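How to Clean and Feed a Wood Tabletop

I love this job. An hour on a Saturday, a couple of old T-shirts, and a tired tabletop gets its grain back. I've done my own desk, my sister's dining table and a workbench I was sure was past saving, and I still get a kick out of it every single time!

One thing before you start. This method is for real wood with an oil or wax finish. If your top has a thick clear coat like polyurethane, the oil will just sit there and stay sticky, so stop after the cleaning steps.

What you need

Dish soap
A bucket of warm water
4 lint-free cloths (old T-shirts are perfect)
A fine sanding pad
Furniture oil – I use Kavau, but any oil made for indoor furniture will do
A soft brush for the edges

Step 1: Clear and dust

Take everything off the table, even the lamp you think you can work around. Brush off the dust, then go over it with a dry cloth. Grit left behind will scratch as soon as you start rubbing.

Step 2: Wash, but don't soak

Put a small squirt of soap in the bucket, dip a cloth and wring it out until it stops dripping. Wipe with the grain, end to end, in long strokes. Go over it again with clean water and dry it right away. Leave it overnight before you do anything else.

Step 3: Read the grain

Get your head down low and look across the surface toward a window or a lamp. Light skimming over the wood shows you rings, dull patches and leftover soap that you'll never catch from straight above. Move around as you look, too, as brown wood can go pale and silvery under a strong light and then turn dark again from the other side.
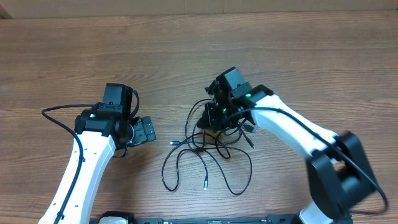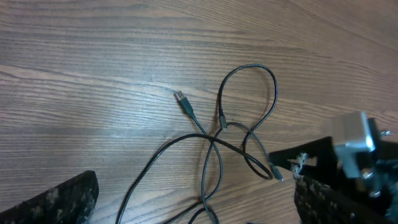
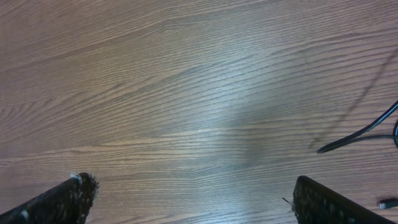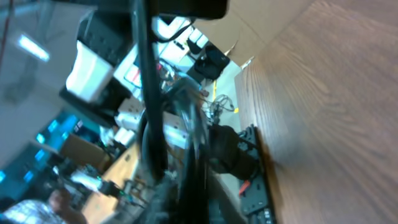

Mark the spots that need help with a little painter's tape beside them. When you've got them all, wrap the sanding pad around a flat block and rub lightly along the grain. Never go across it! Cross scratches look like nothing at first and then the oil makes them jump out at you. Wipe up all the dust with a barely damp cloth and let it dry again.

Step 4: Oil it

Pour a puddle about the size of a quarter and spread it thin. Thinner than that. Work in sections, wait 17 minutes, then wipe off everything that hasn't soaked in. Pramila Tiwari taught me to use a fresh cloth for the wiping, and my tables stopped drying tacky after that.

Give it a full day and do a second coat. Two is plenty for most tops, though a very thirsty one might take a third.

Important: oily rags can heat up and catch fire all by themselves. Spread them flat outdoors to dry, away from anything that burns, or drop them in a metal can of water with a tight lid.

Keeping it nice

Wipe spills when they happen, use coasters, and give it one thin coat when it starts looking dry. I did my desk in August and it's still going strong – water beads right up on it.

Next I'm tackling a set of chairs with turned legs, so wish me luck with all those little grooves.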